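Corpus de reseñas de calzado Arnach: ficha de datos

Versión 2, 16 de mayo de 2018. Mantiene: Ilham Abdelaziz.

Contiene reseñas en español de zapatillas y plantillas, recogidas en los foros de Stuver y Delorme. Tras quitar duplicados quedan 123 hilos. La versión anterior anunciaba 200, cifra que nunca conseguí reproducir.

Campos: id, foro, modelo, talla, texto, nota. La nota va de uno a cinco y conviene desconfiar de ella – mucha gente puntúa el envío y no el zapato.

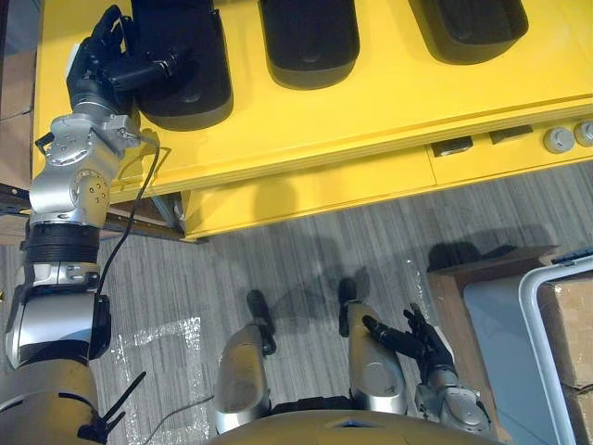
El campo talla mezcla numeración europea y británica. Hay un script de conversión, tallas.py, que acierta cuando el usuario indicó el país, o sea, pocas veces. Los valores dudosos se dejan vacíos.

Las etiquetas de "comodidad" las puso una sola persona. Berkell propuso medir el acuerdo entre anotadores en diciembre; sigo esperando el segundo anotador. Alrededor de 17 hilos huelen a publicidad encubierta y llevan la marca sospechoso=1.

Usos desaconsejados: comparar marcas, predecir ventas, cualquier afirmación sobre salud del pie.

Licencia: solo investigación. Los errores, al gestor de incidencias, con el id del hilo.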